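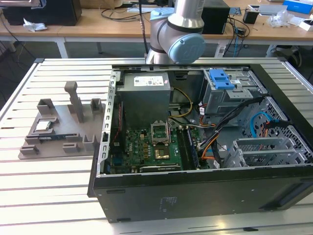 The Kedholm with a patient on it. Socket open, processor waiting in the tray on the left.

Kedholm Slatted Work Table, 161 cm
Reviewed Sep 8, 2018 for the Ilville Student Robotics Club kit pages

I have spent more of this year looking at an aluminium table than I would care to explain to a careers adviser. Our club entered the Arico Assembly Cup, in which a robot arm has to do small fiddly jobs inside a desktop PC, and the rules are strict about the PC and vague about what you stand it on. For most of the winter we stood it on an old desk. The desk wobbled. The arm, being an obedient sort of thing, went exactly where it had been told and found that the computer had gone somewhere else.

So in May we bought the Kedholm, and spent the rest of the equipment budget on nothing, because there wasn't any.

Assembly
Kedholm says one person can do it. I would like to meet this person. It took three of us an afternoon, with the instructions open at a diagram that seemed to be of a different table. The bolts are good, the hex key is made of cheese, and you will want your own. Once it was up and levelled it stopped moving, and has had the decency not to start again.

The top
Long parallel slats with narrow grooves between them. This is what you are paying for. You can line things up against a groove by eye and get them back to nearly the same place the next evening, which for us ended a long and bitter argument about masking tape. A full tower lies flat on its side with plenty of room left for a parts tray, and the tray is where the other half of our problem lived.

The grooves also eat screws. A small case screw that lands on a slat will roll, think about it, and go in. We keep a plastic knitting needle for getting them out. I have seen the table described in the catalogue as "easy clean" and can only assume they clean it by moving house. 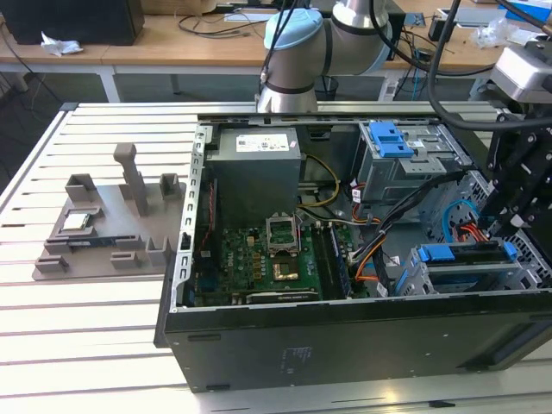 Same job, with the memory in its slots and the drive end getting some attention too.

What we used it for
The task that swallowed our summer was the processor. The chip sits in a recess in the printed tray, the arm collects it, and it is meant to be lowered into an open socket full of very small gold pins that do not forgive. Memory modules are easier, in that you can be slightly wrong and merely embarrassed. With the processor you are right or you are shopping for a motherboard.

The tray is our own print, adapted from the Trujillo fixture files, version 2. It is grey because grey was what we had. The files are free and I recommend them, with the warning that the recesses came out tight on our printer and needed a session with a needle file. Version 1 is still floating around the forums. Leave it there.

We made up to 1,000 practice runs on this table between buying it and the Cup, depending on whether you include the ones where somebody forgot to load the tray. Through all of that I re-levelled it once, and that was after we had dragged it across the room to reach a socket. We came 16th. The table was blameless.

Grumbles
It is loud. Put a spanner down on it and people in the corridor look round. It is cold on the forearms first thing. The bare top throws back light from the overhead tubes, so we spent a while fiddling with camera settings before the software would stop getting excited about glare. And there is no shelf or drawer underneath, so everything that should be in a drawer ends up on the desk behind, where it breeds with the cables.

Delivery was kerbside only. Our kerb is two flights down from our lab.

Would I buy it again?
Yes, if somebody else was putting it together. If you only want somewhere to solder, get a cheap bench and spend the difference on a fume extractor. If you have an arm that repeats itself perfectly and you would like the rest of the world to do the same, the Kedholm is dull, heavy and very good at it.

Four stars. The missing one is for the hex key.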